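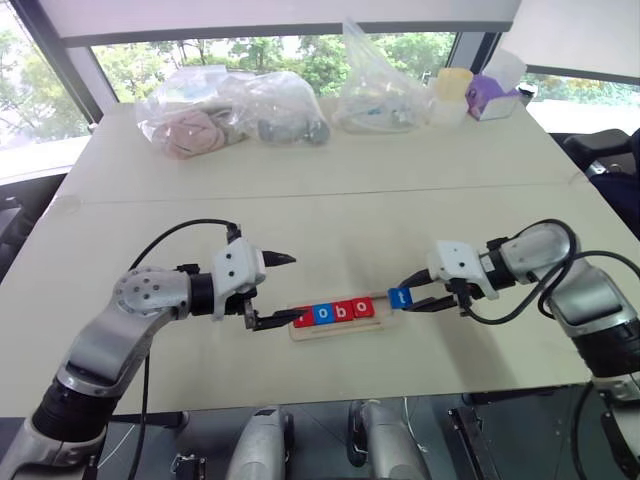 Spelling with letter blocks in the wooden tray.

2 min read

My favorite rainy-day game is the spelling tray, and you can set it up in 9 minutes! Pick a short word (five letters is plenty) and dig out only the blocks you need. Check for doubles first. I've started words like "balloon" and run out of o's halfway, very annoying. 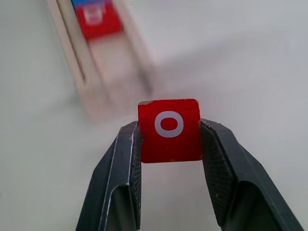 Put the first letter hard against the left end, then slide each new one up to its neighbor. Leave the last block out until everyone has guessed the word - my bunch love that part. Then mix them up and go again!

Contact Munus | © Munus | Back to top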